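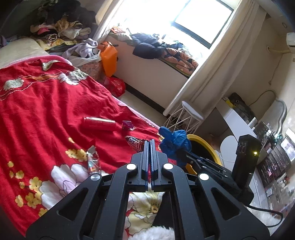
red blanket, red can lying on its side, newsletter day

OK so I finally cleaned up the email list for Filico and I have thoughts. Short thread!

We had a little over four years of signups sitting in there and I'd never removed a single one. Every month I'd hit send and grumble about the open rate.

So I pulled everyone who hadn't opened anything since last December and sent them two emails. First one just said "still want these?" with a yes button. Second one went out a week later, same thing, shorter.

Then I deleted 1,000 contacts. My hand was hovering over that button for a while - Harish Mathew had to tell me over chat to just click it already.

Our bill with the email tool dropped a tier too, which I had not even thought about (hello, extra ad budget).

The subject line that got the most yes clicks was "Should we stop?" Yamuna Gowda wrote it in two minutes while I was still fussing over my clever one with the pun in it. Mine did terribly, thanks for asking.

A few people wrote back to say they only read us on their phone and our buttons are too small. Fair! Fixing that next.

If you've done a cleanup like this, how long did you wait before deleting? I gave them two weeks and now I'm wondering if that was stingy.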